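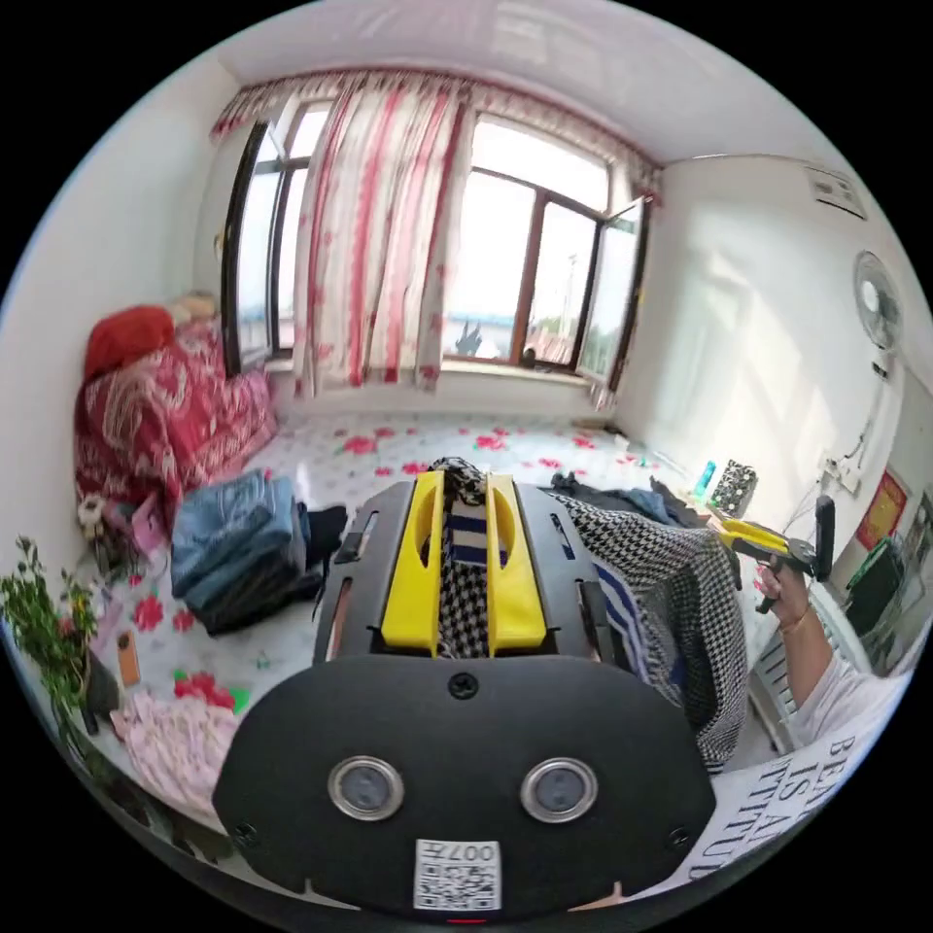
## 3.2 Hahnentritt und Streifen: Musterkombinationen in privaten Stoffsammlungen

*Abbildung 4: Schwarz-weißer Hahnentritt in Verbindung mit marineblauen und weißen Streifen.*

Wer sich eine Weile mit privaten Stoffsammlungen beschäftigt, dem begegnet der Hahnentritt früher oder später an Stellen, an denen man ihn gar nicht gesucht hätte. Wir hatten ihn zu Beginn unserer Arbeit vor allem bei Mänteln und Kostümen vermutet, also dort, wo ihn auch die einschlägige Literatur gern verortet, und waren dann doch überrascht, wie selbstverständlich er in den Haushalten neben ganz anderen Mustern auftauchte. Von den 132 Stücken, die uns die Teilnehmenden für die Untersuchung überlassen haben, zeigen 29 einen Hahnentritt, und ein guter Teil davon verbindet ihn mit einem zweiten Muster. Eine solche Verbindung mit Streifen gibt Abbildung 4 wieder.

Für die Auswertung haben wir das Erfassungsschema aus dem Projekt Rodik übernommen und an einigen Stellen behutsam erweitert. Das ursprüngliche Schema kennt für jedes Stück nur ein Hauptmuster, was bei einfarbig hinterlegten Karos völlig genügt, bei gemischten Stoffen aber schnell zu Streit am Arbeitstisch führt (und davon gab es, das sei freundlich eingeräumt, im April mehr als genug). Wir führen deshalb ein Begleitmuster als eigenes Feld. Die Farbangaben folgen der Tafel von Culier, die zwischen Schwarz und sehr dunklem Blau sauber trennt, bei Tageslicht jedenfalls.

In den begleitenden Gesprächen wurde der Hahnentritt auffallend oft mit Wörtern wie »ordentlich« oder »gut angezogen« belegt, die Streifen dagegen mit Ferien, Küche und Kindheit. Eine Teilnehmerin erzählte uns ausführlich von einem Kissenbezug, den sie nach einem Umzug aus zwei Resten genäht hatte, weil keiner für sich allein gereicht hätte. Solche Erzählungen lassen sich schwer in Felder eintragen, und doch erklären sie manches, was in der Tabelle zunächst wie bloßer Zufall aussieht – etwa, dass gemischte Stücke häufiger aufgehoben als weitergegeben werden.

Die Datierung bleibt ein heikler Punkt. Webkanten fehlen bei Resten meist, und Kaufbelege hebt kaum jemand auf. Wir stützen uns daher auf die Angaben der Besitzerinnen und Besitzer sowie, wo es möglich war, auf den Vergleich mit den Musterbüchern der Sammlung Barros. Diese reichen bis in das Jahr 2000 und brechen dann leider ab, sodass jüngere Stoffe in unserer Auswertung nur als »später« geführt werden. Eine feinere Einteilung hätte eine Genauigkeit vorgetäuscht, die unser Material nicht hergibt.

Etwas anders liegt der Fall bei den Stücken aus dem Bestand Berkus, die bereits mit Anschaffungsjahr verzeichnet waren. Auf sie kommen wir in Abschnitt 3.3 zurück, wenn es um Ausbesserungen und Flicken geht.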